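Print this page | E-mail this page

Segmentation loses clear packets on a pale table

Posted by Rosalía Calvo, August 2026

I'm training a small model to pick mixed snacks and drop them in a box. I have 1,730 labelled frames from the hand-held gripper and the bright bags come out beautifully! The see-through packets are my trouble. The mask shrinks to whatever is inside, so the planner aims at the contents and ignores the film.

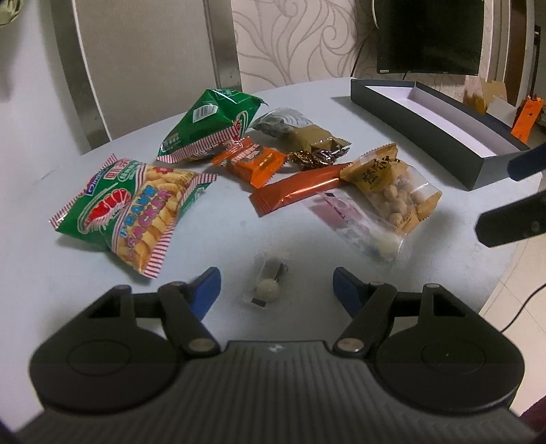 Clear packet between the fingertips, prawn crackers to the left.

With this one I get a neat circle on the white ball and nothing for the rest of the packet. The grasp score then flips between neighbouring frames. Is it my labels or the network?

Cayetano Peñalver
Lovely problem, I spent half of September on it! Check the labels first. If even a few were drawn round the contents, the network will happily copy them. Redraw the clear ones to the outer edge of the film, then train again with the brightness shifted at random. I also average the grasp score over 7 frames before the planner sees it - that calmed the flipping straight away. We do this in Praltska with a short filter node, 30 lines at most.

Goicoechea
Try a darker tablecloth.

Rosalía Calvo
Thanks both! Plenty of my labels do stop at the contents, so I'm redrawing those tonight. I'd like to keep the pale table if I can.

Related items
Smoothing grasp scores in Praltska
Are 1,000 frames enough to start with?
Dilex label tool: moving outlines between frames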